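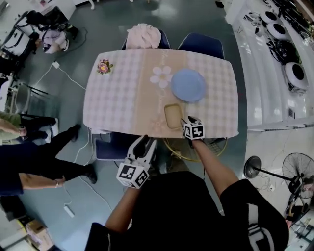 **Larkden Children's Library · The Why Club (ages 6 to 9)**

# Why Are Plates Round?

Somebody at Why Club asked this one over the cheese crackers, and the grown-ups all said "Hmm," which is what grown-ups say when they would like a minute to look it up.

The light-blue plate on the checkered tablecloth is round. The little tan tray near it is square, with rounded corners. Go look in your kitchen and you will probably find the same sort of thing: round for plates, any old shape for trays. Food isn't round. Toast certainly isn't. So who decided?

## First, there was bread

Hundreds of years ago, in parts of Europe, plenty of people ate dinner off a slice of old, hard bread. It was called a *trencher*. You put your meat and gravy on top, the bread soaked up the drips, and when dinner was over you could eat your plate. Rich people often didn't bother. They had the soggy trenchers given to poor people or to the dogs, and the dogs had no complaints.

Later on, trenchers were made of wood. Some were round and some were square, and some had a small hollow in one corner for salt. You could not eat these, though I expect a few toddlers tried.

## Then blame the wheel

Clay is where round really wins. Thousands of years ago, potters worked out that if you put a lump of wet clay on a spinning wheel and hold your hands still against it, the clay goes round all by itself. It can hardly help it. Anything you make by spinning comes out as a circle: bowls, cups, jars, plates.

Try making a square on a spinning wheel. Go on. You'll get a circle, and clay on your eyebrows.

Of course you can make square plates. You roll out the clay like cookie dough and cut it, or press it into a mold. Our visiting potter, Gun-woo Ha, has a studio over in Nodton and makes both kinds. He told us that square ones are "more trouble than they look, and they look like trouble."

## The oven makes it worse

Wet clay isn't a plate yet. It has to dry and then bake in a very hot oven called a *kiln* (some people say "kill," but they mean the same oven). Clay shrinks as it dries and bakes. A circle can shrink in evenly from every side. On a square, the corners are farther from the middle than the sides are, and they like to dry first. That can make them curl up, like the corners of an old sandwich.

A plate with curly corners rocks when you cut your pancake. This is funny once.

## And then you have to wash it

Corners get bumped. Think of a book you've had for a long time: which parts are squashed? A square plate has 4 pointy places waiting to hit the faucet. A circle has none, so a knock gets spread along a smooth edge. It can still chip, and if you drop it on a stone floor it will still become several plates.

Gravy also enjoys corners, especially on a plate with steep sides. You have to chase it with the sponge, and it knows you're coming.

## But what about a "square meal"?

You may hear that "a square meal" comes from sailors who ate off square wooden plates. Some sailors did have square plates. But people who study words mostly don't believe the story. "Square" also used to mean fair or honest, as in "a square deal," so a square meal was a good, honest dinner that didn't cheat you. The plate could be any shape it liked.

## So is round a rule?

No. A lot of sushi is served on long rectangles. In parts of southern India, a meal may be laid out on a banana leaf, and there's no washing up at all, a fact you should mention at home the next time it's your turn.

Factories can press clay into nearly any shape now, so most plates don't have to be round anymore. We just got used to it. Our cupboards fit round plates, our dishwashers fit round plates, and if you hand your grandmother a triangle she will ask what happened to it.

## Something to try

You'll need some modeling clay and a ruler.

1. Roll out two pieces, both as thick as your little finger.
2. Cut one into a circle, using a mug, and one into a square about as wide.
3. Leave them somewhere a cat can't sit on them until they're hard. Air-dry clay works best. The kind that never dries will never dry.
4. Set them on the table and press gently near the edges. Which one rocks?

Sometimes neither does. Sometimes they both do, and you've made two hats for a mouse. Bring them in either way and we'll put them on the windowsill next to the bread trencher, which has been there since December and is now extremely hard.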